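Living with a dark stone bench: what I learned about cleaning it

When we moved to our flat in Wuisan Street, the kitchen came with a dark stone bench, and I was very proud of it for one week. Then I noticed that dark stone shows everything. Flour, tea rings, fingerprints, the white bloom from hard water, all of it. My mother had a light laminate bench for all her life and never spoke about it. I speak about mine quite a lot, so I decided to write down my habits.

First, know which stone you have

Marble and granite are often sold side by side and they can look similar when they are dark, but they don't behave the same. Marble is soft to acid. A slice of lemon left on it can make a dull mark, called an etch, and this mark is not a stain, it is damage in the polish. No cleaner will remove it. Granite is much more patient with acid, but it can still drink oil if the sealer is old.

If you don't know what you have, ask the previous owner or the landlord. If they don't know either, treat it as marble and you will not go wrong.

Daily cleaning

I use warm water, a few drops of ordinary dishwashing liquid and a soft cloth. After that I go over it with a second cloth with clean water, and then I dry. The drying is the part which people skip, and on a dark bench it makes all the difference – the grey film you see in the morning light is mostly old soap and minerals that dried there by themselves.

Don't use vinegar. I know that every page of household tips recommends vinegar, and it is good for the kettle, but please keep it away from the stone. The same is true for bathroom spray, cream cleanser and the green side of the sponge.

The water test

Put a spoonful of water on the bench near the sink and wait for five minutes. If it stays as a round drop, the sealer is fine. If the stone below becomes darker, the water is going in and it is time to seal again. Try it in 2 places at least, near the stove also, as the sealer wears faster where you wipe more.

Veins and speckles

A busy pattern hides crumbs very well. This is pleasant for visitors and less pleasant for you, when you roll the dough. I switch on the lamp under the cupboard and look along the bench from low, with my eyes almost at its height. Everything which lies on the stone becomes visible at once. Then I wipe towards me, never towards the wall, or the crumbs collect in the back seam where the stone meets the next material.

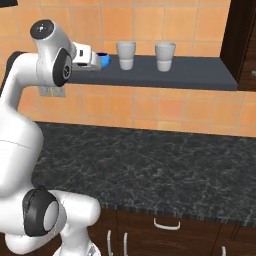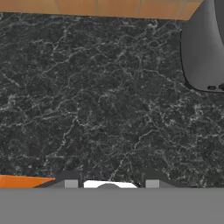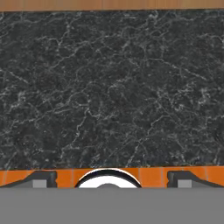
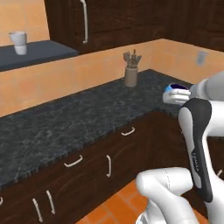

Nizar Srour wrote to me that he disagrees about the soap. In his opinion dishwashing liquid used every day leaves a dull layer, whatever you rinse with, and he has changed to a neutral stone cleaner, one small capful in a bucket. He also says the water test told him nothing until he left the drop for much longer than I do, and that his bench only darkened when he came back from walking the dog.

I think he is right about the capful. I tried it since then and I had less to polish on Thursday, which is my day for the kitchen. For the test I still keep my five minutes, but if you are in doubt, wait longer, it costs nothing.

Oil stains

For an oil stain you need a poultice. Mix baking soda with a little water until it is like toothpaste, spread it on the spot as thick as your finger, cover it with cling film and tape the edges. Leave it overnight. In the morning take off the film, let the paste dry completely and lift it with a plastic scraper. Old stains may want a second round or even a third. Test the paste first in a corner where a jar usually stands, in case the colour changes.

Hot pots

Stone can take some heat, but a sudden change can crack it, and the sealer doesn't like it either. I keep two cork mats beside the stove. They were cheap and they are ugly, and they stay there.

Joins and edges

If your bench turns a corner, there is probably a join in or near the corner, filled with coloured resin or silicone. Clean it with an old soft toothbrush and soapy water. When you see a gap, fill it soon, before water from the sink finds the way to the cupboard below. The timber parts near the stone need their own cloth, well wrung out, as wet timber swells and goes grey along the edge.

Sealing

Choose a dry day and open the window. Clean the bench the evening before, so that the stone is dry inside also. Put the sealer on in small areas, wait as long as the bottle says, and take away all the extra before it dries. What stays on top becomes sticky and shows every finger. I did mine in October and the smell was gone by the next afternoon.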